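Book stand task: how many demos before you change the layout?
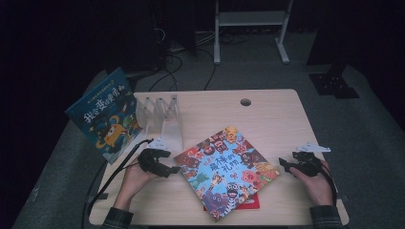
tikent_bench
Both grippers lift the book, then slot it into the clear stand. I have 722 demos with the same few titles. Do I carry on or start moving the stand?

rendow70
Move it now. We left ours in one spot all March and the policy learnt the desk.

plolivden
Disagree. Get one layout solid first, then shift things. Mixed data early on made our grasps worse.

rendow70
How many demos was that with?

plolivden
70, so fair point.

tikent_bench
Right, I'll move the stand every 23 demos and keep the books as they are.

2 comments

figueiredo: Try thinner books too.

oldhand: Log the bad takes as well.

Shares: 2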